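Pre-release check – Forklift Refresher course, Trarnotden LMS
Checked by: Virgilio Galang
Date: November 26, 2022

1. Course opens from the learner dashboard – OK
Tested with the Penrose login and a guest account.

2. All modules listed in the right order – OK
There are 8 modules. Module 4 still had its old title in the side menu. Fixed and saved.

3. Navigation buttons work on every page – FAIL
The Next button on the last page of module 2 goes back to the start. Sent to Flaleo for repair.

4. Quiz scores carry over to the LMS – OK
Pass mark is set to 80 in the quiz but the welcome page says 75. Please change the welcome page.

5. Captions on all videos – PART
Two videos have none. Caption files are with Kitness and should be added before January.

6. Session timeout – OK
Logged out after 30 minutes with a warning first. Progress was kept.

7. Images load on phone and tablet – OK
Slow on the older tablet, but everything came up.
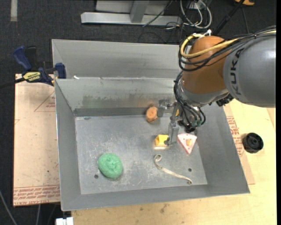 8. Completion certificate – FAIL
Prints the username in place of the full name. Same fault as the last release, so check the template field before anything else.

9. Links to outside documents – OK
All open in a new tab. The site rules PDF is an old copy – replace when the new one is signed off.

Result: hold. Retest items 3, 5 and 8 and send me the new package link.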